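Review: Guleo, the constituency casework system

Guleo is sold by Rorkance to councils and elected members who need to track letters, surgery appointments and complaints. Broltlow District Council has used it since February, with 41 members holding accounts at a yearly cost of £300 each. 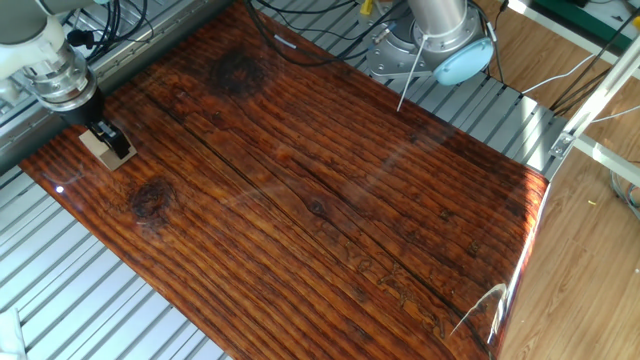
Wood-grain surface with knots.

Logging a case is quick. Members enter the resident's name, ward and concern, and the system assigns an officer. The search function is less satisfactory — it returned 890 results for a single street in Buckley ward, with no means of sorting them by date.

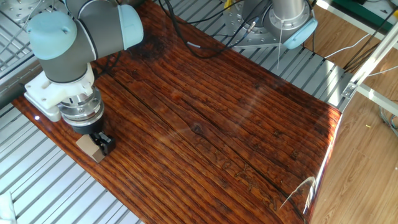

Photograph: Gearóid Ní Chonaill

Reports for scrutiny meetings can be produced in eight formats, although only two met the council's accessibility standard. Colm Ó Conaill, who leads the opposition group, has asked that closed cases remain visible to a member's successor after an election. At present they do not.

The system is recommended for larger authorities. Parish councils may find the cost difficult to justify.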